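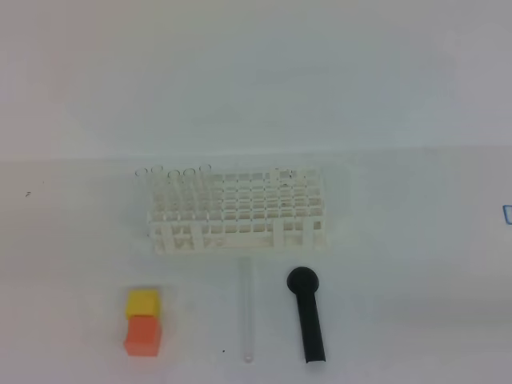
White test tube rack on a bench top

May 26, 2026
By Sizwe Engelbrecht

Drumarside Water Testing checks private wells for homes and small farms. We opened in 7 rented rooms over a feed store and moved to our own building on Karum Road in April. The new place has 3048 square feet, with parking at the side door.

Most of our customers want to know about bacteria, nitrates or hardness. Last year we reported on 2704 samples. Bottles can be picked up at the front desk or mailed to you. Fill them from the kitchen tap, write the time on the label and bring them back the same day.
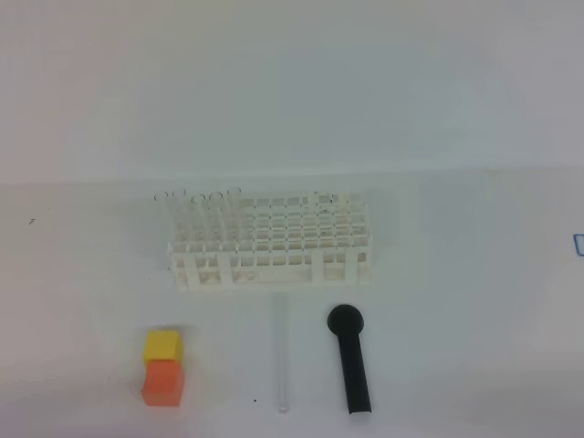 Rack with square openings, white plastic

Results go out by email or on paper. If a number is over the limit, we call you first. We don't sell filters or softeners. Farms with more than one well can ask for the Favex plan, a yearly contract that costs $300 per well.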